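How to Check a Bulk Bag of Small Parts Before You Pay for It

Bulk bags of wooden pegs, dowels and beads look like a bargain. Some are. I have bought enough of them to doubt the number on the label, and I'd suggest you do too.

Start with the listing. A seller who writes "up to 3000 pieces" has promised you nothing. Look for a net weight and a size for each part. If neither is there, ask. A seller who won't answer before the sale won't be quicker after it.

When the bag arrives, don't tip it into your bin. Weigh it sealed and write the figure down. Then open it and count out 121 pieces of one kind. Weigh those, divide by 121, and you have the weight of a single piece. Divide the weight of all the pieces of that kind by this number to get your count.

My last bag from Skerex was sold as 2000 mixed pieces. Sorted and weighed, the short dowels came to 776, and the listing had said half the bag. The rest was beads, which cost less to make. Draw your own conclusions. 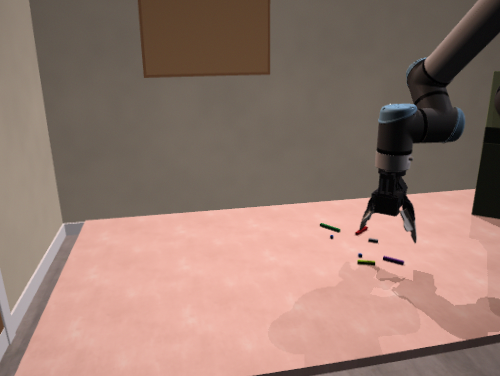
Short rods and tiny balls on a pink surface (computer rendering).

Sort on a plain, flat surface in a color that none of the parts share. A tray with a lip helps with anything round. Skip the sorting sieves that Nelex sells unless your parts differ a lot in width. Mine let thin dowels drop through on end, and I had to sort them again by hand.

Check sizes next. Take pieces from the top, middle and bottom of the bag and try them in a test hole. "Precision cut" on a label means very little. If the fit changes from piece to piece, set the bag aside and contact the seller with your weights and a photo of the label.

Keep the packaging until the return period ends. Erkoddale wanted the original bag back in May, and a zip bag with the same parts in it was refused.

Updated 6 Aug 2024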